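Vullent Publishes Handling Rules for Robotic PC Disassembly, Questions Value of Existing Self-Declarations

Aug 24, 2023

Vullent today released a 2-part code of practice for firms that use robot arms to take apart and rebuild desktop computers. The code is free to download and may be copied without permission. It carries no logo, no badge and no certificate, and the company says it has no plans to add any.

"We have read a lot of statements that say a robot cell is 'safe for electronics,'" said Orathai Srisuk, who led the drafting at Vullent. "Most of them don't say what was tested, on what part, or how many times. I would not buy a toaster on that basis."

Part one covers the handling of small, flat parts such as processors and memory modules. It asks operators to write down the grip force used, the material of the fingertip surface and the grounding path from fingertip to bench. It also asks for the number of failed picks, a figure that sales material tends to leave out. A cell must complete 1,000 consecutive handling cycles on a named part before the operator may claim to follow the code, and every stop and manual reset in that run has to be listed.
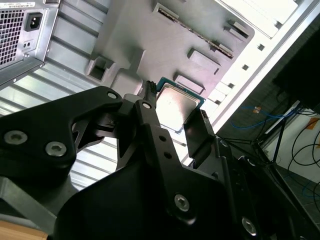

Part two deals with people. Any cell that shares a bench with a worker must have a written stop procedure, and that procedure must be tried out by someone who did not write it. Speed limits are set per task. Vullent considered a single speed limit for all work and dropped the idea after comments from Grabowska, a repair firm that reviewed two early drafts.

Grabowska's own view of the result is mixed. "It's better than what we had, which was a sales brochure," said Szymon Sowa, who runs the firm's refurbishing line. "But a code nobody checks is still a promise. I want to see who publishes their bad numbers first."

Vullent accepts the point. Adoption is voluntary, and the company has no power to inspect anyone. It will keep a public list of firms that post full logs, and a firm that posts only a summary will be left off — including Vullent itself.

The draft drew 562 written comments. Many asked for a lower cycle count, with 300 the figure most often proposed. The drafting group turned this down on the grounds that wear on fingertip pads may not show up in a run that short. Requests for a "provisional" level of compliance were also refused.

The code does not cover laptops, phones or battery packs. A first review is planned for December.

Copies of the code and the blank log sheets are available from the Vullent press office.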